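Print this page | E-mail this page

October
Posted by the minutes secretary

Notes from our allotment society meeting, 7.30pm, Baudry Hall

I'm writing these up from the back of a seed catalogue, so shout if I've missed your bit. We started late as the side door was locked, and last month's minutes were agreed with one correction (the hosepipe rule covers the top path too – sorry!).

Water first, as ever. The bill came to £805, which made a few of us sit up. We think the trough by the bottom gate has been dripping all summer. Kolard have quoted for a new valve and can come before the frosts, and we voted to go ahead. I abstained, being the one who keeps leaving that tap on.

We then had a long chat about the shed roof. Felt or metal sheets? I like metal, but the plots next to it are worried about the noise when it rains, and I can see their point. We'll get a price for both from Urkix and decide next time. Until then please don't put anything you care about on the left-hand shelves.

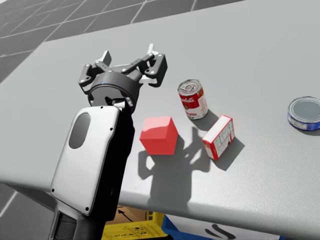
The waiting list is down to six, and two plots are coming free at the Grunidis Lane end. One is mostly bramble. I offered to walk people round it, and we agreed that anyone brave enough to take it on gets the first half year free. There was some grumbling about this from those who cleared their own brambles and paid in full, and it was noted.

Money: we have £3172 in the bank before the water bill goes out. Rents stay as they are. The plant sale did better than last year, mainly tomatoes, and the leftover leeks went to whoever was still there at the end (me, largely).

Bonfires – still only after dusk, and please look for hedgehogs first!

Any other business: the wheelbarrow with the good tyre has gone missing again. Could it come back, please, no questions asked. A muck delivery is being arranged, and I'll pin the date up on the gate once I have it.

We finished just after nine. Next meeting same place, and I'll bring the key.

Print this page | E-mail this page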